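Gripper keeps going under the object and hits the table in sim, anyone seen this?

nmousavi99
Posted December 9, 2023

Quick one, need to get this fixed before the next batch. Running pick episodes in Trustano, stock two finger gripper. Ran 600 overnight and 60 of them died with the same fault, contact force limit on the fingers. Replayed a few. Arm goes in too low, fingers end up beneath the thing it's suposed to grab. No grasp, then force spike, then abort. Lighting and friction are defaults. Wrist view from one of the bad ones:

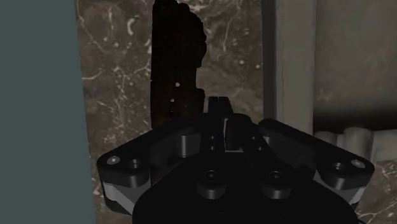 Wrist cam render, tip of the left finger just under the base of the target

Table is the brown marble one from the Keratach scene pack. Any ideas? Didnt change the controller.

stusta_dan
Collision mesh. Had the same thing with rough shapes like that. The visual mesh is all jagged and the collision one is a convex hull, so the planner thinks the bottom is somewhere else. Turn on collision view and look.

pickrate
Don't think its the mesh. If it was the hull he'd see the fingers stop early, not go low. Smells like a tool offset. Which finger length is in the config?

nmousavi99
she, and it's whatever shipped with it. Will check

stusta_dan
@pickrate depends where the grasp point gets computed from. Hull center vs mesh center can be way off on a tall narrow thing that's wider near the top. Seen it.

pickrate
ok sure but 60 out of 600 on the same object? or all objects? that matters

nmousavi99
Mixed. Mostly the tall dark ones. Which I guess is a point for Dan

keypad_lou
Different theory, depth. Dark object on dark veiny marble, if your pose comes from stereo its going to be garbage. Swap the table for plain gray and rerun the bad seeds. Takes 3 minutes.

pickrate
Its sim, she can just read the true pose

keypad_lou
Not if the policy only gets camera input. Read the post

pickrate
The post doesn't say that either??

nmousavi99
Camera only, sorry, should of said. Plain table running now.

Also please nobody tell me to raise the force limit. Negin Moradi on our team wants to and I said no. Same policy goes on the real arm in December and the limit is the only thing that stops it.

stusta_dan
Agree, leave the limit alone. Post the collision view when you have it.

nmousavi99
Plain table: 3 of the bad seeds still fail, rest pass. So both?? Doing the mesh next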